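Print this page
E-mail this page to a friend

Wanted: people who doubt that a bin can be sorted properly

Posted Jun 20, 2022

Droler is looking for bin testers. The work is paid, part-time and runs through the end of August at our test room in Grirnport. Before you apply, please read the whole notice, including the dull parts. We have advertised for this kind of help before and a fair number of people stopped reading after the word "paid."

We make and sell storage bins. More exactly, we sell other people's bins and have lately been talked into putting our own name on one. The Sundetti is a plain open bin with straight walls, meant for stockrooms, garages, school supply closets and the bottom shelf of the pantry where batteries and spare keys go to be forgotten. The people who drew it say it makes small loose things easier to find and easier to get out. That claim is going to be printed on the label unless somebody stops it.

I have my doubts. I have been buying bins for this company for 18 years and in that time I've been told that rounded corners change everything, that square corners change everything, that a darker color hides dirt and that a lighter color helps you find a dropped screw. Each time there was a chart. I would like, for once, to have watched ordinary people reach into the thing a few thousand times before we order a warehouse full of them.

What you would be doing

You stand at a table. There is a bin on the table. You take small items out of it, one at a time, and you put them where the sheet tells you. Then you put them back, because the next person needs them, and you write down what annoyed you.

That's most of it. The sheets come in several versions. Some ask you to find a certain item among others that look like it. Some ask you to clear the bin from one side only, since a lot of bins live on shelves where you can't get around the back. A few ask you to work with gloves on, and one asks you to use your wrong hand, which people either enjoy or hate. There's also a round where you fill the bin any way you like and come back the next day to see whether you can still find anything. My guess is that you can't. I'd be glad to see it go the other way.

Afterward you fill in a short form. We don't want star ratings. We had star ratings last time and everything got four stars, including a bin with a crack in it. What we want is plain remarks: the wall is too tall for my arm, the flat things stick to the floor, I kept hitting my knuckle on the same corner. "Nice bin" is of no use to anybody.
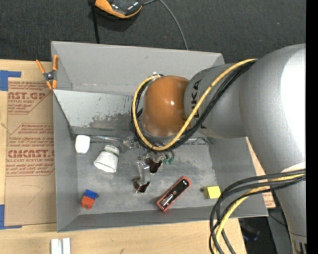
Flat items deserve a word of their own, as they will take up more of your time than you expect. A washer or a loose key lying flat on a smooth floor is a miserable thing to pick up. Most people slide it to the wall and tip it up against the side with a fingernail. The design people at Shahbazi, who drew the Sundetti for us, think the shape of the wall makes this trick easier. It may. It may also be that any wall does the job, and that a cardboard box from behind the grocery store would do it just as well. So there will be a cardboard box in the trials, along with two bins from our current catalog, and you'll be asked to treat all of them the same way.

We also want to know about corners. Things collect there, and the last few items in a corner seem to take as long as all the rest put together. If you find a good way of getting at them, write it down. If the good way is turning the bin over and dumping it on the table, write that down too. I suspect it's what most customers do, whatever the label says.

Who we want

You don't need experience with storage, packing or warehouse work, though it won't be held against you. If you've spent years picking parts or stocking shelves, you probably have strong opinions about bins and we'd like to hear them – but please expect to work next to people who have none.

We would like a mix of hands. Large, small, stiff, quick, left, right. If you have trouble with your grip, please apply and tell us, so that we can plan shorter sessions with you. A bin that only works for people with strong fingers isn't much of a bin, and I would rather learn that this summer than from the returns desk.

You must be 18 or older. You should be able to stand or sit at a table for most of a session, read a printed sheet in small type (larger type on request), and write a sentence someone else can read.

People who are proud of their tidy homes are welcome. So are people with a drawer they can't open. I'd lean toward the second group, frankly, as the first group could keep order in a shoebox.

Please don't apply if you work for a company that makes or sells storage products, or if you live with someone who does. We had a problem with this once.

Hours and pay

Each tester is booked for a set of six sessions. A session lasts two hours with a break in the middle. Mornings and afternoons are both available and we try to keep you at the same time of day throughout, because tired people and rested people do not reach into bins the same way.

Pay is $462 for the full set of six. If you leave partway, you are paid for the sessions you finished. If we send you home early because something on our side isn't ready, you are paid for the whole session. There is no bonus for speed. I mention it because the last group got into a race, and the results from that afternoon had to be thrown out.

Parking is free behind the building. Coffee is free and not good. Lunch is your own affair. We can't pay for travel.

What we are not promising

This isn't a way into a permanent job. There may be more trials in the fall or there may not, and nobody in the test room will be able to tell you. You won't be given a bin to take home before the trials are over, and possibly not after either.

We are also not promising that your remarks will change the product. I'd like to say they will. Shahbazi's drawings are well along, and there is already a plan to order a first run of 3,000. What I can say is that the order hasn't been signed, that the forms will be read in full by the person who has to sign it, and that this person is the one writing this notice. If the bin does no better than the cardboard box, I don't intend to sign.

Some applicants will wonder whether a company testing its own product can be trusted to do it fairly. It's a good question and I would ask it too. The sheets were written before any results came in. You may keep a copy of your own forms. Every bin will be marked with a letter instead of a name, although I'll admit the cardboard box is going to be hard to disguise.

How to apply

Write to us by mail or drop off a letter at the front counter in Grirnport. Put "Bin trial, reference 211" on the envelope. One page is plenty. Tell us:

– which hand you use, and whether gloves are a problem for you
– whether mornings or afternoons suit you
– any dates before the end of August when you can't come
– the most annoying container you own, and what is wrong with it

The last one matters more than you might think. It's the only part of the letter I use to choose between people who are otherwise alike. Someone who can tell me exactly why the lid of a sewing box drives them up the wall is someone who can fill in our form.

Please don't send a résumé. We will answer everyone, though it may take us a couple of weeks. If you are chosen you'll get a sheet with your session times, directions to the side door, and a request to keep your nails at whatever length you usually wear them. Don't trim them for us. It makes a difference with the washers.

Print this page
E-mail this page to a friend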